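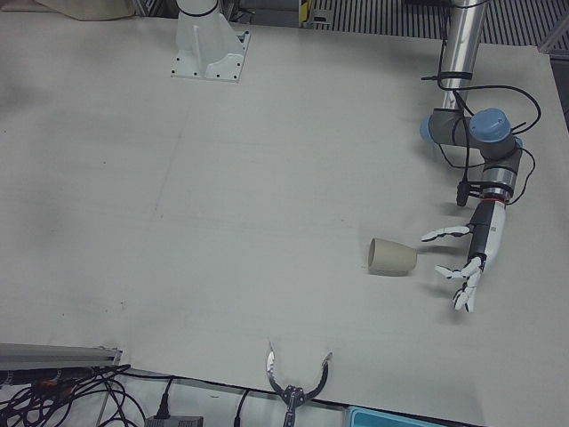 Reading the small print on home and household websites: tips from a suspicious reader

I have been buying things for the house online for long enough to have ticked a great many boxes. For most of that time I ticked them without reading. Then I ordered a set of drawer runners from a shop called Undden, wanted to send them back, and found that by placing the order I had agreed to pay for a "handling assessment". I didn't pay it in the end, but it took four emails and a fairly stiff letter.

Now I read the terms. Not every word, and not with any great pleasure. These are the habits I have settled into for a household that orders its paint, its hinges and its saucepans from websites. I'm not a lawyer and none of this is legal advice. If there is serious money at stake, go to an advice service or a solicitor.

Find out who you are dealing with

Scroll to the bottom of the home page. A proper business should tell you its name, where it can be found and how to contact it. If it is a company, look for a company number and type it into the public register, where looking is free. You want to see that the name matches and that the company is still going.

A nice trading name tells you nothing. Kalley, where I bought a kitchen tap, turned out to be one of several names used by a firm with a completely different name on the invoice. Nothing wrong with that, but you need the real one if you ever have to write a letter.

If all you can find is a web form and a chat window, I would shop elsewhere. I have heard the argument that small sellers don't want their home address on show. I have some sympathy, but I still want somewhere to send a complaint.

Use the search box, not your patience

Open the terms and press Ctrl and F (Command and F on a Mac). The words I look for are:

fee
renew
cancel
return
change
share
notice
liable

Terms that run to 3,000 words can be got through this way in the time it takes the kettle to boil. You will miss things, but fewer than you would by not looking.

Do it before you pay. I know how obvious that sounds. I also know what time of night I buy shelving.

"By using this website you agree"

I have never liked this sentence. It appears on page after page, and it asks you to believe that looking at a picture of a mop bucket is the same as signing a contract. Whether it would hold up depends on the case, and I wouldn't assume that it does. Nor would I assume that it doesn't. The terms you accept with a tick when you order are a different matter, so save your worrying for those.

Look for the line about changes as well. Most sites keep the right to alter their terms whenever they like and expect you to "check this page regularly". Who does that? What I do is save a copy on the day I order. Print to PDF, put it in the folder with the receipt, and name it after the shop. Mine are named "Kalley tap terms" and so on. A saved copy is worth far more in an argument than a memory of what the page used to say.

Accounts and passwords

Shops love an account. They will tell you it makes things quicker. It makes things quicker for them, mostly, and it leaves your address sitting in another cupboard.

Check out as a guest where you can. You should still get an order number and a confirmation by email, and those are what you will need later on.

Where an account can't be avoided:

Use a password you have not used anywhere else. A password manager will do it, or a notebook kept in a drawer at home if that is what you will stick to.

Don't save your card. Typing it in again is a nuisance and I have talked myself out of several bad purchases while hunting for my purse.

Read what it says about passing your login to other people. Plenty of terms say the account is "personal to you" and that you answer for whatever is done with it. In our house that meant the shared login for Wisska, a plans and patterns site my brother and I both used, was against the rules from the first day. We have one each now, grudgingly.

Close it when you have finished. If there is no button for it, write and ask. Keep the reply.

Free trials

I am against them, on the whole. If you must, put the cancelling date in your calendar before you enter the card number, and set it for 2 days before the trial ends. The closing hour may not be midnight where you live. Some terms give a time of day in another country.

Take a screenshot of the cancellation page once it has gone through. Then look at your bank statement the following month anyway.

Returns

For most things bought online from a business you have a right to change your mind within a set period, whatever the website's own policy would have you think. There are exceptions, and made-to-measure goods are the one that catches householders. Blinds, worktops cut to size and paint mixed to a colour may all fall outside it. Ask before ordering and ask in writing.

Faulty goods are a separate question. A shop that sends you its "change of mind" page when the thing arrived broken is either muddled or hoping that you are. Say plainly that the item is faulty, say what you want done, and give them a date to do it by.

Photograph the parcel before opening it if it looks at all battered. Keep the packing until you are sure. I kept mine in the bath for a week once, there being nowhere else.

Advice pages and who stands behind them

Household tips websites have terms too, and they make interesting reading. One I used for years told its readers how to shift limescale, bleed radiators and strip paint, all in a very confident tone. Its terms said that nothing on the site should be relied on by anyone for any purpose.

Most of them say something of the sort, and I don't suppose you can blame them. But it is a good reason to check anything to do with gas, mains electricity or mixing cleaning products against the maker's own instructions. For gas, get a registered engineer in.

Be wary of reviews on the same page as a "buy" link. Look in the terms for "affiliate" or "commission". There was a paint sprayer called the Javier that I saw praised in almost the same words on three sites, and each of them earned something if I clicked. It may be a very good sprayer. I bought a roller.

Your own photographs and comments

If you post a picture of your finished shelves, the terms may let the site use it wherever it wants, for ever, without paying you. You usually still own it, for what that's worth. Think twice about anything showing your front door, your street or a parcel label.

A reader's method

Deividas Ķēniņš wrote in July to say that he keeps a single sheet of paper taped inside the cupboard where the household bills live. It has a line for every site that holds the family's card details, with the renewal month beside it. Anything that can't be explained when the month comes round gets cancelled. He reckons it has saved him about 100 pounds. I can't check that, but I have copied the sheet.

If it has already gone wrong

Write to the seller first, by email, with the order number in the subject line. Keep it short. Leave out how upset you are.

If you paid by card, ring the card company and ask what protection you have. The rules differ for credit and debit cards and there are limits on the amounts, so let them tell you which applies. Don't leave it for months.

And turn down the voucher if you wanted the money back. Undden offered me one. It ran out in six weeks and didn't cover postage.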